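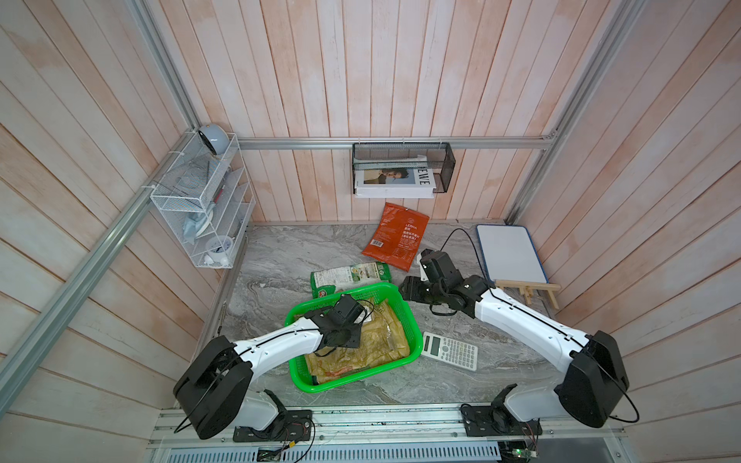 ## Getting two arms to share one basket

If you've followed the earlier parts of this build, you have a pair of arms bolted to one rail, a booth around them, and a strong urge to make them do something. Good! Packing snack packets and pouches into a plastic basket is a lovely first job, because the basket is forgiving and so are the snacks. It's also the first job where the arms have to go to the same place, and that's what this page is about.

I run mine in a corner of the shared workshop at Malska, and it took me most of February to get to a setup I could walk away from for a cup of tea. You should get there in an afternoon or two.

### Before you power anything

Check the rail bolts. I know, I know, you did them last time. Do them again, especially the ones under the shoulder motors, where all the swinging weight ends up. My left mounting plate had crept a tiny bit sideways over a week of testing, and I spent a whole evening blaming the software.

Then look at the cables around each wrist. They want enough slack for a full turn of the gripper, but a loop that hangs too low will catch the basket rim and drag the whole thing along with it. Turn each wrist by hand, all the way both ways, with the power off, and watch the loops as you go.

### Pick a basket and mark its spot

Use a bright one. Green works well for me against gray marble-pattern tabletop, and my eyes find it as easily as the tracking does. Put it where both arms reach comfortably with the elbows still bent - a fully stretched arm wobbles, and you'll see the gripper shiver on the way down.

Once you like the position, put a bit of masking tape at each corner. People in a shared space move things (I move things!) and the tape saves you from teaching it all over again.

### Teach the left arm first

I use Brurkex for the motion side, but any controller that lets you save named positions will do. Save these:

- `home_left`, folded back near the rail
- `above_left`, straight over the basket with the gripper clear of the rim
- `drop_left`, with the fingers inside the basket
- `out_left`, back up the way it came

Run that loop slowly, empty-handed, 7 times in a row. If it touches the rim even once, raise `above_left` and start the count over.

Now do the same for the right arm, with one change: its waiting position goes just past the right-hand rim. From there it has a short trip in when its turn comes.

### Add the turn-taking

Set up a single flag called `basket_busy`. An arm has to claim it before it leaves its "above" position or its waiting spot, and it gives the flag back only once it has reached "out". In my config it's this:

```
zone: basket
owner: none
release_on: out
hold_ms: 1170
speed_pct: 55
```

The hold time is a little generous. I started much shorter, and the arms were so eager that the knuckles of one gripper kissed the other on the way past. Leave the speed alone until everything else is boring.

### Now the packets

Start with something stiff. Crumpled, shiny packaging is harder than it looks, as the fingers slide off the smooth parts and grab nicely on the folds, so aim for a fold when you can. Lay the flat pouches with some space between them, and keep anything you'd be sad to squash well off to the side.

If a packet keeps slipping, close the gripper more slowly before you reach for more force. Nine times out of ten that does it for me, and the tenth time I stick a scrap of rubber on the fingertips and feel clever for the rest of the day.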